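**Left arm faulting out halfway through making a bed, anyone seen this?**

**brasside_bench**
Hi all, long post sorry. I've been running a two-arm setup on bed making since January, out of a unit in Hilthorpe, and I've got a fault I can't pin down. The left arm will be going along happily, then partway through a lift it drops out with an overcurrent error and goes limp. The right arm doesn't know about it and keeps pulling. You can imagine what that does to the doona, and to my nerves!

Software is Hullero, gripper force set to 50, everything else is stock. I've reseated every connector I can reach. It mostly happens on the heavier covers but not always, and I've had it fail on a single loose corner with hardly any weight in it.
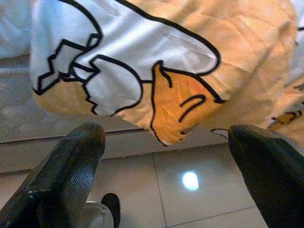

I swapped the power supply first because that's what everyone tells you to do. No change. Then I swapped the left and right wrist modules over, thinking the fault would follow the module, and it stayed on the left. So the wrist is fine, I reckon, and I'm out of easy ideas.

**grout_line**
Does it log which joint trips first? If it's the elbow, have a look at how far you're reaching. Mine did this whenever I parked the base too far back from the mattress, and the poor thing was holding the whole load at full stretch.

**brasside_bench**
Log only says "left arm", no joint number. Very helpful, thanks Hullero. I did move the base in closer last night and got a good run out of it, then it fell over again on the layered stuff, where there's quilt on one side of the gripper and something thinner on the other.

My theory is that it grabs both layers without knowing, the force climbs, and the current goes with it. I dropped the force from 50 down to something silly and it just let go of everything, so I put it back.

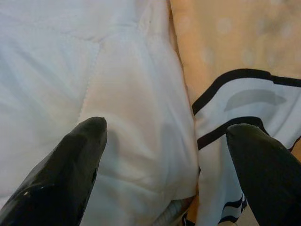 Américo Carrilho reckons two layers won't do it. His arms pick up folded blankets all day at a higher force than yours and the only time he's had that error was a chafed cable. He asked me to pass that on as he's locked out of his account again.

**tidewrack**
With respect to Américo, I don't buy it. A chafed cable gives you comms errors, not overcurrent. I'd be looking at the controller gains. The stock ones are terrible for anything floppy, the arm hunts back and forth and cooks itself.

**grout_line**
A chafed *power* cable can absolutely give you overcurrent, if the insulation is through and it touches the housing when the arm's in a certain spot. Ask me how I know. I've still got the burn mark on the bench.

**tidewrack**
Fair, but then it would fault in the same pose every time, wouldn't it? OP says it's all over the place.

**brasside_bench**
It's a bit all over the place, yeah. Went back through the logs with a cuppa and it does lean towards the quick moves, when the left arm swings up to the edge of the mattress for another grab. Slow moves hardly ever. I'd never have noticed if you two weren't arguing, so ta.

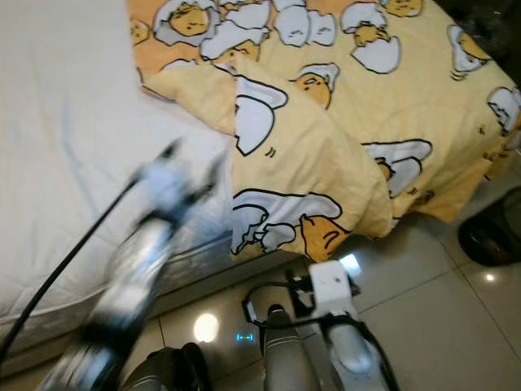

So last night I halved the speed on the left side only and did 2 full sessions without a single fault. Then I put the speed back up and it dropped out before I'd even sat down. I know that doesn't prove which of you is right, because slower moves would be kinder to a bad cable and to bad gains.

**paiva_notes**
Can I be the grumpy one for a sec? Everybody's chasing the cause and I'm more worried that the right arm keeps pulling when the left one dies. What if your hand's in there tucking a corner? Both arms should stop if either faults. I wouldn't run it again until that's sorted, half speed or not.

**brasside_bench**
Yeah. You're right, and I've been lazy about it. I keep the e-stop next to me, but that's no use if I'm looking the other way. Américo Guerreiro sent me his linked stop settings ages ago and I never loaded them.

**tidewrack**
Slightly over the top IMO, these arms aren't that strong. But sure, link them.

**paiva_notes**
Strong enough to break a finger against a bed base. I'm not budging on this one.

**brasside_bench**
OK, linked stop is in, and I tripped the left on purpose a few times to check. The right one stops dead now. Plan from here, shout if I've got it in the wrong order:

1. Power off, unclip the left arm cable and run a gloved finger down the whole length, paying attention to where the loop comes back past the elbow. If there's any wear at all it gets replaced, no tape.
2. Put the speed up to 100 percent with nothing in the grippers and let it swing. If it trips with no load, tidewrack's gains theory gets a lot weaker.
3. Same again with something squashy held between both arms, so they're pushing on each other a bit. A pillow will do. Stay behind the line for this one.
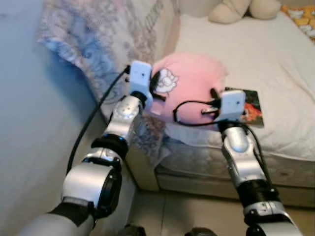

4. If it's still clean after that, go back to the heavy doona at full speed and log motor current the whole way through.
5. Only then touch the gains, one joint at a time, and write down the old numbers first (I didn't last time, sigh).

**grout_line**
Do step 1 with a torch. The wear on mine was on the inside of the bend and I missed it the first time round.

**tidewrack**
I'd do 5 before 4 but it's your bed.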